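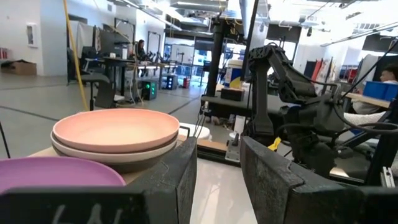 What does Testirex do?
Testirex measures water hardness and related properties in kitchens, laundries, schools and care homes, and advises on how the water should be treated before it reaches the equipment.

About Testirex

Testirex is an independent water testing firm based in Clalilley. We take samples, analyse them in our own laboratory and issue a written report. We do not sell softeners, filters, salt or descaling chemicals, and we take no commission from firms that do.

The business was started by Nilton Pacheco, a former boiler service engineer. Much of his earlier work consisted of replacing heating elements that had failed under a layer of scale. In many of those buildings a softener was already fitted. It had been set for the wrong inlet hardness, or had been set correctly and never checked again after the supply changed. He began carrying a titration kit in the van, and after two years the testing took up more of his week than the repairs.

The repair side has since been closed. We kept the service records, which are useful when a client asks how fast scale will form in a particular model of water heater.

What we measure

The standard visit covers total hardness, alkalinity, pH, conductivity and chloride. Samples are taken at the incoming main, directly after any treatment unit, and at the point of use furthest from it. Temperature is recorded at each point when the sample is drawn.

Hardness is reported in milligrams per litre as calcium carbonate. Equipment handbooks use several other units, including German and French degrees, and a good many faults we see come from a figure in one unit being entered on a controller that expects another. Our reports give the value in the unit used by the client's own equipment as well as in ours.

Extra tests are available for copper, iron, manganese and silica. Silica matters mainly to sites with steam ovens or glass washers, where it leaves a deposit that ordinary acid descaler will not remove. Iron is usually requested by laundries after linen has started to yellow.

We do not carry out Legionella testing. Clients who need it should use a laboratory set up for microbiological work. We can arrange to attend on the same day so that the plant room only has to be opened once.

The laboratory

The laboratory is at Prarkance, a former seed store on the edge of the village. It was converted in stages. The wet bench and the sample store are on the ground floor, and the office is above. The floor was re-laid with a fall to a central drain, and the sample store has its own cooling, separate from the rest of the building.

Hardness is determined by titration with EDTA. Where a result falls close to a limit set by an equipment maker, the titration is repeated from the retained half of the sample. Both figures are printed in the report, along with their mean. Conductivity and pH meters are calibrated at the start of each working day and again if a reading looks out of line with the history of the site.

Samples are kept for 20 days after the report is sent. A client who questions a result within that period can ask for a repeat at no charge, or can collect the remaining sample and have it analysed elsewhere.

Reports and the Paisan record

Every site we visit is given an entry in Paisan, our record system. Paisan holds the results, the location of each sampling point, the type and setting of any treatment unit, and the name of the person who took the sample. It was written for us and is not sold separately. As of 3/22/23 it held 3,649 site visits, nearly all of them entered with the full set of standard tests. The exceptions are early visits copied over from paper, where chloride was not always measured.

The main value of the record is comparison. A single hardness figure shows whether a softener is working at that moment. A run of figures shows whether the resin is losing capacity, whether regeneration is set too far apart, or whether the incoming supply has moved from one source to another. Suppliers blend water according to season and demand, and a change at the main can be large enough to put a correctly set unit out of range.

Clients can download their own results as a spreadsheet or as a signed report. We do not pass results to equipment makers, landlords or insurers unless the client asks us to in writing.

Who we work for

Most of our clients run commercial kitchens. Typical enquiries concern film on crockery and glasses, short element life in dishwashers, and combination ovens that ask for descaling more often than the handbook suggests. Film is not always scale. It may be detergent residue, salt carried over from a faulty regeneration valve, or etching of the surface itself, and each needs a different remedy. A water test will separate the first cause from the others quite quickly – etching has to be judged by looking at the item.

We also work for schools, residential homes, hotels and a few breweries. Domestic testing is offered by post only. The kit contains two bottles, a label for each and a return box, and the bottles must be filled to the brim to keep air out.

Staff and training

Samples are taken by our own staff and never by subcontractors. New starters spend their first months in the laboratory before going out to sites, on the grounds that people take better samples once they have had to analyse poor ones. Nilton Pacheco still reviews reports for sites with steam plant.

A short course for kitchen and maintenance staff runs each June at Prarkance. It covers test strips, drop kits, reading a softener controller and keeping a log. Places are limited by bench space.

Charges

A standard visit is charged at a fixed rate, with travel added outside the local area. Sites using more than 1,000 litres of treated water a day are normally advised to test quarterly – smaller sites can manage with a visit every spring and autumn. There is no minimum contract. Requests for a visit should state the postcode, the make and model of any treatment unit, and whether the plant room needs an escort.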